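Ticket 138 - Rilcombe, meeting room 7
Opened 12/28/18
Subject: window curtain / backdrop wont hang flat, table socket
Priority: low
Status: open

Reported: cloth at the window end hangs in creases. Green shows up fine but the folds spoil it. Also want the power strip moved off the back of the table if poss.

Tried so far
- pulled bottom hem straight, no change
- steamed it, 20 mins, low heat. Bit better at the top then dropped again
- swapped end clips for the Timetti ones. Too stiff, taken off again

Not tried: weights in the hem. Skirnholm do a chain, need lenght of hem first. Will measure.

Table: leave where it is, wood top is ok. Strip still at far edge near the left. Longer lead asked for, no reply from stores yet.

Gulyás quote for new cloth is over 4,000, so no. Fix what we have.

Next: measure hem, order chain, re-clip from the middle outwards. Dont iron the printed side pls.

Attachments (2)

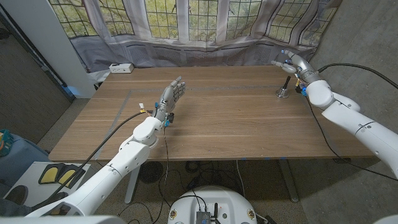
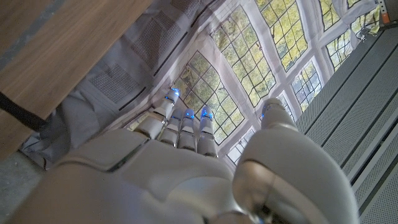
First: table and window end. Second: creases, closer in.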